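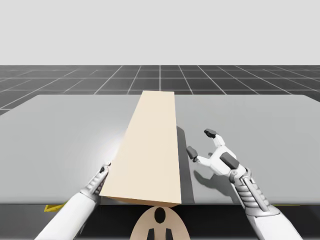

Long beige block on the gray tabletop.

Okay, softball people, I'm back from Premton and I have no voice left! Sokol College beat Stumik 2-1 in nine innings, and they did it on a bunt. A BUNT. With two outs!

Crowd was 139 by my ticket stub, which is pretty good for a cold April doubleheader. The lady behind me brought a cowbell (bless her) and did not let up. 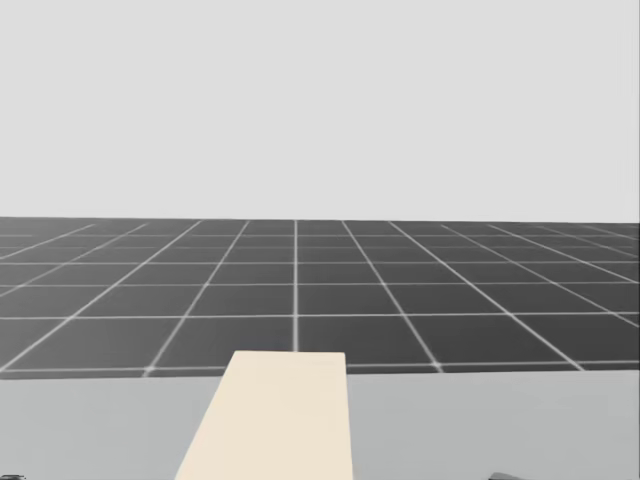 White grid lines on the dark floor, block up front.

Game two got called for darkness after the fifth, so it goes down as a tie for now. Makeup is at 4 p.m. next time Stumik comes through. Our shortstop has hit safely in over 27 games counting last fall and I'm scared to even type that.
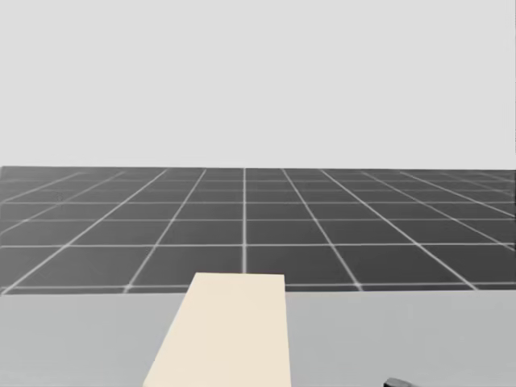 Premton Softball Mom replied: she was safe at second in the seventh and we all saw it, that game should've ended right there!

Yes!! By a mile. I'm still mad.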